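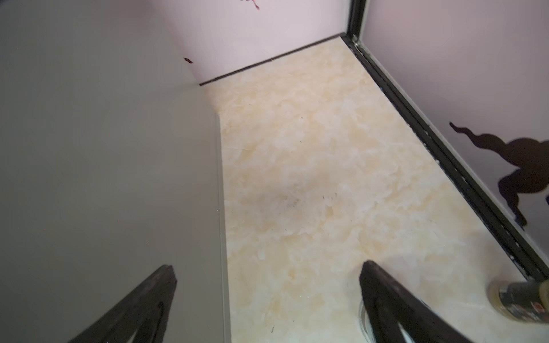
Pale pink wall with a couple of dark red marks, waiting for its turn.

I put off cleaning my walls for years. Floors, yes. Windows, when my mother-in-law was coming. But walls just sort of stand there getting grubby a little at a time, and you stop seeing it until the sun comes in low in February and then, oh boy.

So here's how I do it now. Dust first, always! I wrap an old T-shirt around a broom head and go from the ceiling down. If you skip this and go straight in with water you get gray mud streaks, and I have made plenty of those.

For the washing part I use 2 quarts of warm water with a small squirt of dish soap, and a second bucket of plain water for rinsing. Wring the cloth out until it barely drips. Start at the bottom and work up (my neighbor Ladan Nazari taught me this one), so that drips land on wall that's been wetted already and don't leave tracks. Go easy around outlets and switches — I turn the power off at the breaker for those and wipe with a cloth that's only just damp.

Spots are their own thing. Try these in order and stop when one works:

Plain soapy water, held on the spot for a minute
A white eraser, for pencil and shoe scuffs
Baking soda paste, rubbed very lightly with a fingertip
A melamine sponge, but test it behind the couch first

Flat paint goes shiny if you scrub it. I have a shiny patch in the hallway the size of a dinner plate and it bugs me every single day. Semi-gloss in the kitchen and bathroom will put up with a lot more.

Crayon comes off nicely with a dab of plain white toothpaste, by the way. Ketchup and tomato sauce, get to them the same day if you can. Old ones I usually end up touching up with leftover paint, which I keep in a jam jar with the room name on the lid.

Fresh paint needs to be left alone for 28 days before you wash it. I waited four once. Don't do that.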